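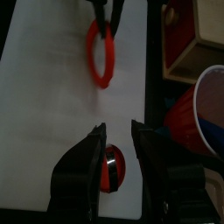
Toy Loan Network > Members' list > Sorting and storage

Subject: Re: Mixed small pieces in returned boxes (Gostness branch)
Sent to: all branches

Dear colleagues,

We write in reply to the query from the Gostness branch, which is quoted in full at the foot of this message. Several other branches have raised the same matter in the past year, and it seemed best to answer through the list.

The general position has not changed. A loan box is checked in at a cleared white table, under good light, and nothing goes back to the shelf until it has been compared with the card in the lid. Red pieces need particular care. A red plastic ring, a red ball with a shiny black band and a red plastic cup may well come from three different sets, and colour on its own should not be used to decide where any of them belongs. Branches are asked to sort by set first and to use colour only when the card calls for it.

On the particular points raised:

Rings. Loose rings should be tried on the post of the set to which they are thought to belong. If the ring sits properly, it may be returned to that set and the card marked. If it does not, it should go into the tray for unmatched pieces, where it is kept for the rest of the loan period. Branches should not make up a missing size with a ring from another set, as this has led to complaints from families that the stack is out of order.

Balls. Any ball with a band, stripe or seam should be looked at along the whole length of the join. A band that lifts under a fingernail means that the ball is withdrawn. The Eketti list of approved replacements may be used for plain balls only. Banded balls are replaced through the central store.

Cups. Please look inside. Small pieces are very often put away in cups by children, and a cup lying on its side at the edge of the table can hold part of another set without anyone remarking on it. The contents of every cup should be tipped out before the cup is wiped, and anything found should be entered against the box in which the cup came back. A blue piece found in a red cup is not to be treated as part of the cup set unless the card says so.

Wooden boxes with pegs. These should be stood upright at the back of the table while the smaller pieces are being sorted. Each peg should be turned gently by hand. A peg that moves is to be reported on form 288, and the box set aside until it has been seen by the workshop at Magagula. Branches are reminded not to glue pegs themselves. Painted panels may be wiped with a damp cloth, but the bare wooden edges should be kept dry – two boxes had to be written off last winter after they had been left standing in a sink.

As to the unmatched tray, the Gostness branch asks how long pieces should be kept. The present rule is 12 weeks. After that they may be sent to the central store in a plain bag with the name of the branch on it. They should not be offered at the door or placed in the free basket, as we cannot say which age group they are suitable for once they have been parted from their set.

The new Zikis lid cards will be sent out in April. They have a larger drawing of each piece and a space for notes on wear. Until they arrive, the old cards remain in use, and branches should not correct them by hand except in pencil.

Branches that wish to comment on any of the above are asked to reply to the list within seven days, so that changes can be included with the cards.

Yours faithfully,

Central Store
Toy Loan Network

----- Earlier message -----
From: Gostness branch
To: Members' list

> Dear all,
>
> We should be grateful for guidance on the return of mixed boxes.
> Over the last few sessions we have had stacking rings, balls and
> cups come back together in one box, and it is not always clear
> from the card which set they left us in. The red pieces give the
> most trouble, as the shades are very close.
>
> We would like to know (a) whether a spare ring may be used to
> complete a different stack, (b) what should be done with balls
> that have a band around them, and (c) how long unmatched pieces
> are to be kept. Our tray is nearly full.
>
> We also have a wooden box with a peg that feels a little loose.
> Is this something we may mend here, or should it be sent away?
>
> With thanks,
> Gostness branch

To leave this list, write to the list office from the address at which you receive these messages.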